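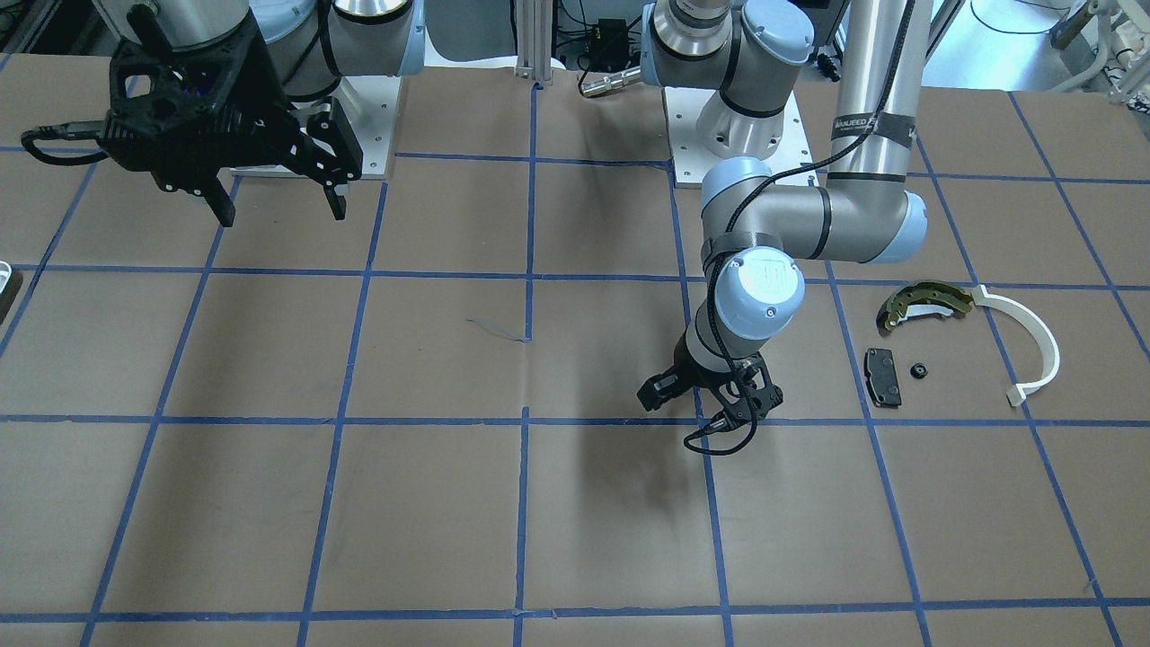 4.2 Sideline incidents and how they were handled

Data first. 1,875 match reports, four seasons, all from the Stikar youth league. Most say nothing beyond the score and the cards. We kept only reports where the referee noted trouble off the field of play - shouting at officials, pushing between parents, spectators coming onto the grass. Players fighting each other is a separate category, see 4.3.

Almost 60 cases went to a hearing. Fewer than we expected going in. The rest were closed by letter or dropped, often with no reason written down. Two coders read every hearing file seperately, then compared. Disagreements mostly about wording: is "grabbed by the jacket" contact or threat? We coded it as contact.

Timing matters. Reports filed the same evening were longer and named people. Reports filed later in the week were short, vaguer, and rarely led anywhere. Same pattern at the Gedonix grounds and at Leemans, so probably not a local habit. Could still be the form itself, which was changed in March of the third season and asks for less detail on page two.
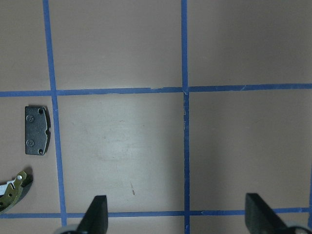 Penalties next. Touchline bans by far the most common. Fines hardly used, clubs told us they can't collect them anyway. Police were called in a handful of cases and the league usually put its own hearing on hold until that was done, which meant the season was over before anyone was heard. Witnesses had moved clubs. Some had stopped playing.

The Wimau clubs are an exception. They hold the hearing regardless and keep it narrow - what did the referee see, what did the home club do next. Whether this is fair to a spectator who may face charges is a open question and we do not settle it here. Our files don't record legal advice.

One caution on the coding. A quiet report is not a quiet match. Younger referees in particular may leave things out, and we had no way to check from paper alone.

Figure 1. Surface divided into cells with strips of blue painter's tape.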